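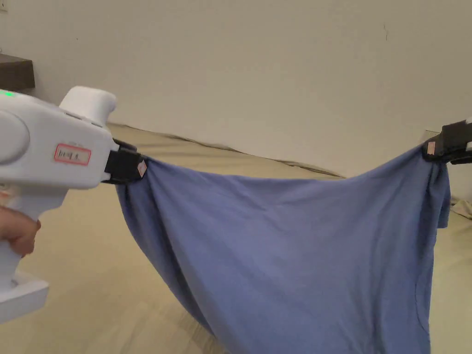
Blue knit, held at two corners over the bed. White hand units, black jaws.

19/07/2020

Second day comparing jaw sets on the hand units. Yesterday was rigid objects and I have nothing to add to those notes except that the Pelletier jaws scratch anything painted. Today was cloth only, mostly the blue knit, with the gray towel and a pillowcase in the afternoon.

Setup as before: one unit in each hand, head camera on, wrist cameras on, bed as the work surface. The bed is a poor table. It gives under load, so a downward approach that would stop dead on a bench keeps going and the jaw tips plow into the sheet. On the other hand cloth does not slide on it, and people fold laundry on beds, so I am keeping it in the protocol. The beige sheet stays too. I tried the white one last week and the wall and the bed ran together in the head camera with the exposure locked.

Two jaw sets under test. Set A is the boxy black one from Grovgate, flat faces, short travel. Set B is Pelletier, longer, tapered, with ribbed pads. Both mount on the same housing with two screws, and both need the marker tag stuck on the outer face near the tip so the tracker can recover the opening width. The tag on Set B has to go farther back on account of the taper. That costs some accuracy at full close. I measured the error with feeler stock and it is small enough to ignore for cloth. For thin rigid parts I would want it fixed.

Order of trials: pick a single corner from flat, pick a single corner from a heap, two-corner hold, two-corner hold with shake, lay down flat, sleeve fold. Forty of each was the plan and I got through 40 of the first three with both sets. The shake got fewer because my wrists gave out. I need to write down somewhere that the operator is a component and wears.

Corner from flat. Set A has trouble getting under an edge. The face is thick at the tip, so it pushes the cloth ahead of itself until a ridge forms, and then it can pinch the ridge. The pick is then a bunch and not an edge. Set B gets under on the first try much more often. The ribs catch the knit before the jaw is closed, so it sometimes lifts cloth with no real grip, and that looks like a success on the wrist camera until it falls off. I marked those as failures. Abla Rizk, reading over my log at lunch, said they should be a separate class because a controller could catch them from the width reading. She is right. I went back and relabeled from the recordings, which took longer than the trials.

Corner from heap. No difference worth writing down. In a heap there is always a fold standing up somewhere and either jaw will take it. The difficulty is finding a corner, and that is a camera problem.

Two-corner hold. This is where Set A came back. With the shirt stretched between the units and the middle hanging, the load at each jaw pulls sideways and down. The flat faces on a bunched corner held through every trial. Set B let go when I pulled the units apart past the width of the shirt. It goes gradually, one rib at a time, and you can feel it in the handle before you see it. Force at release, from the luggage scale hooked in place of the other hand: Set A did not release before I stopped pulling. I stopped because the shirt is mine.

Sleeves are a nuisance in this pose. One hangs off near the jaw and gets between the tag and the camera if I rotate the wrist outward. Lost tracking shows up as a width reading stuck at the last good value, with no flag. I have asked Stedonen for a validity bit in the stream since the spring. For now I detect it by looking for a reading with zero noise, and that works well enough offline. It would be a bad thing to hang a live controller on.

Cameras. Ran the Clelldale wide lens on the head mount for the first half and the stock lens after. The wide lens keeps both jaws in view for nearly all of the two-corner hold. With the stock lens, the far unit body leaves the picture when my arms are spread, though the jaw itself usually stays in. I had expected to prefer the wide one outright. The trouble is that tags get small. On the far side the tag comes out too small for the detector when the jaw is also turned away, and the dropouts go up. The wrist cameras cover this, partly, but they see almost nothing but blue once the cloth is up.

Exposure: left it locked. With auto on, the picture gets brighter every time the shirt fills the lower half and goes down again when it is laid out on the bed. A soft cloth with low contrast folds does not survive that. Locked, the folds near the jaw read well and the middle of the drape is a bit flat. Acceptable.

Latency. Clock offset between left and right unit was checked at start and end by tapping the jaws together in front of the head camera and comparing the contact spike with the picture. It drifted over the session, more than I like. Restarting the right unit cleared it. I do not know whether it is temperature or the firmware. Housing was warm at the end on both. Log says 52 C internal on the right, which I did not believe until I looked at the left, and the left said nearly the same. Will rerun with the side panels off once I have a free morning.

Grip fatigue. The trigger spring is fine for an hour and not fine for four. Set A needs more squeeze for the same hold because the faces are smooth, and it is the one that holds, so the better hold is partly my hand working harder. To separate the two I need to log trigger force and I am not logging it. There is a pad sensor in the drawer that would fit under the trigger if I file the lip down. Put it on the list for August.

Pillowcase. Thin woven cotton, slippery. Set A dropped it in the shake on the second or third swing, nearly every time. Set B kept it. This is the reverse of the knit result and I should have seen it coming. The bunch is what holds the knit in Set A, and a thin weave makes a bunch with nothing in it. Stuck a strip of silicone tape on the Set A faces and the drops stopped. The tape also stopped the jaw from sliding under anything at all, so corner from flat went from poor to useless. Took the tape off again and spent a while on the residue.

Towel. Skipped the sleeve fold, obviously. Corner from flat is easy with both. In the two-corner hold the weight is enough that my arms drop over the course of a trial, and this is visible in the pose data as a slow sag of both units. Anyone training on this would learn the sag. Decided to cap holds at a few seconds from now on and throw out the long ones.

Lay down flat. I thought this would be a jaw question and it is mostly a release question. Set A opens and the cloth stays in the crease it was pinched into, with a lump at each corner. Set B opens and one rib hangs on to a loop of yarn, so the corner follows the jaw up and then drops folded over. A small outward pull before opening helps with A. For B you want to open first and then back out along the line of the ribs, slowly. If I write a scripted release it will have to be different for each set. I had hoped to avoid that.

Totals. 336 recorded trials, counting the relabeled ones. After throwing out bad sync and the long towel holds it should come to about 300. Have not run the filter yet. Disk is nearly full and the copy to the other drive is going as I write.

Where I am with the choice. For knit and towel in a two-handed hold, Set A. For picking from flat, Set B, with the false lifts handled in software. I do not want to swap jaws mid-session and I do not want one set on each hand, although Abla suggested exactly that and the more I think about the shirt task the less silly it sounds. The right hand does nearly all the corner picks anyway. The left mostly holds. Calibration would be per hand, and it is per hand already.

Alternative is to grind the tips of a spare pair of Set A down to a wedge and leave the flat face behind it. Grovgate sells the jaws cheaply enough that ruining a pair is no loss. The plastic is filled with something and it will be unpleasant to sand. Outside, with the mask.

To do:
Run filter, write out the trial counts by class.
Sync test, right unit, panels off.
Order spare Set A.
Try mixed hands, B right, A left, blue knit only, same order of trials.
Move the tag on Set B and remeasure.
Find the longer screws. The ones in there now have two threads engaged at most, and the left jaw had some play in it when I packed up.

Contact | Back to top | Text and photos copyright the author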